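Logging tackles from match video with a spreadsheet

This guide covers how to produce a tackle log for a rugby league side from a single wide-angle recording. It was written for the Drornthorpe under-18s and assumes a spreadsheet, a video player that shows elapsed time, and a team sheet. Paid coding software such as Orkard will do the same job faster, but the method is the same.

Before you start

Obtain the full recording, including stoppages. Edited footage breaks the clock and makes the log impossible to check later. Write down the elapsed time at each kick-off, so that video time can be converted to match time.

Check the team sheet against the shirts. Late changes are common at junior level, and a log keyed to the wrong numbers has to be redone from scratch.

Setting up the sheet

Create one row per tackle event and seven columns:

Video time
Half
Tackle count in the set
Field zone
First tackler
Second tackler
Outcome

Leave the second tackler blank for a one-on-one tackle. If a third defender joins, ignore him unless he makes contact before the ball carrier's momentum stops. This is the rule Khanyisile Mathebula uses for the senior side, and keeping to it allows the two sets of figures to be compared.

Freeze the header row. Restrict the Outcome column to a fixed list: completed, missed, offload, penalty, line break. Free text in this column is the main cause of totals that do not add up.

Field zones

Divide the pitch by the painted lines. Zone A runs from your own try line to your 20, zone B from there to halfway, zone C from halfway to the opposition 20, and zone D covers the rest. Zones are always named from the defending side's point of view and do not change at half-time. If the camera angle hides a line, use the touch judge's position or leave the cell empty. Do not guess.

First pass

Play at normal speed and pause at each play-the-ball. Enter the video time, the tackle count and the zone only. Do not try to identify players on this pass. A close match gives up to 400 rows if both teams are logged; for one team, expect fewer.

Reset the tackle count to one after a change of possession. A knock-on by the defending side during a tackle also restarts the count if the referee rules that they played at the ball. Watch for his signal.

Second pass

Return to the first row and play at half speed. Fill in the tacklers and the outcome. A missed tackle is recorded where the defender makes contact, or dives and fails to make it, and the carrier continues. A defender who is stepped without committing is not logged as a miss. Put an M in front of his number and review these with the coach.

When a shirt number cannot be read, enter 0. More than a handful of zeros in one half usually means mud, and boot colour or headgear may settle some of them.

Checking

Ask a second person to code one ten-minute section without seeing your entries. Letay Abdella and Dagim Abera split this between them in June and found most of the disagreements in the Second tackler column. Correct the wording of your rule first, then the rows.

Sort by video time and look for gaps longer than two minutes. Each one should match an injury, a try or a break in play.

Producing totals

Use a pivot table with player number as the row and outcome as the column. Run it once on First tackler and once on Second tackler, then add the results. Tackle efficiency is completed tackles divided by completed plus missed, given as a percentage. Offloads are reported separately and do not count as misses.

Save a copy of the raw rows before filtering. Name the file by opponent and round, and keep it in the same folder as the recording.

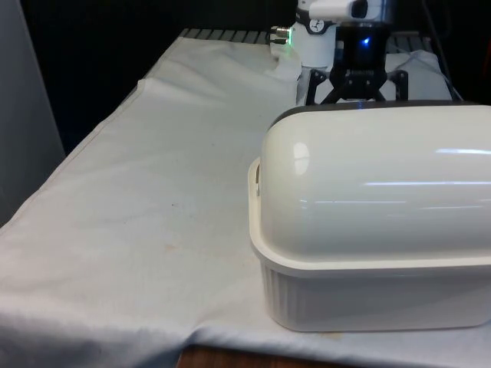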